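To: Members, Regional Business Conditions list
From: Aba Odoi, Survey Office, Flotthorpe
Subject: Re: Equipment spending question in the spring round

Dear members,

Thank you to those who replied to the draft questionnaire. The Survey Office has now reviewed the comments on the equipment spending question and has made the changes set out in this message. The earlier message from the Skundel office is quoted first for those who joined the list after it was sent.

> The present wording asks firms whether they "expect to invest more"
> over the coming year. In our district a number of respondents counted
> repairs as investment, and others left out leased machinery entirely.
> We also have firms that report a purchase when the order is placed
> and again when the invoice is paid. Could the office settle on one
> definition before the forms go out? We would further ask that firms
> be allowed to report replacement separately from expansion. A firm
> that replaces a worn-out press has not added to its capacity, and
> the present total hides this.
> – Skundel district office

The office agrees with both points. Under the revised wording, spending is recorded in the quarter in which the equipment is delivered, whatever the date of the order or payment. Routine repairs are excluded. Leased equipment is reported on its own line and is not added to the total.

Small items remain a difficulty. Office supplies and computer accessories are often charged to current expense in one firm and to the equipment account in another. Respondents should follow their own books and state on the form which practice they use.
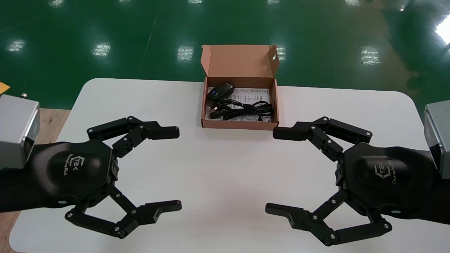 Replacement and expansion

The question will be divided into two parts. The first asks for spending that replaces equipment already in use, and the second for spending that adds to what the firm is able to produce. Where one purchase does both, the respondent should divide the amount as best it can. District offices are asked not to make this division on a firm's behalf.

The mailing list for the spring round holds 1,242 firms. In the last round 315 of the returned forms gave a total for equipment with no breakdown, and 135 of those came from the Clarnetow district. The office does not regard this as a fault of the district. The Clarnetow forms were printed from an older master copy – the breakdown lines were missing from the second page.

Comparison with earlier rounds will be affected. Figures collected under the new definition should not be set beside the old series without a note, and the published tables will show a break at this point. The Caruso office has offered to collect answers under both definitions from a small group of firms for the next 6 quarters, so that the size of the break can be estimated. The office has accepted this offer.

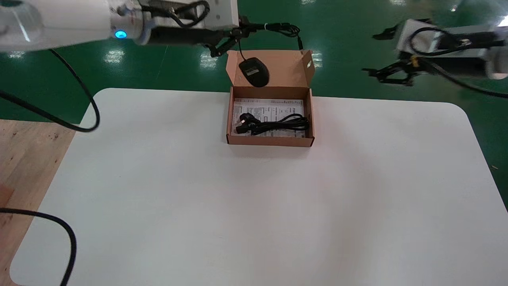
Two robot arms and a cardboard box at a white table.

District offices should send any remaining corrections to the wording by the end of May. Corrections received later will be held over to the autumn round. Please reply to the Survey Office and not to the full list, unless the matter concerns every district.

Yours sincerely,

Aba Odoi
Survey Office, Flotthorpe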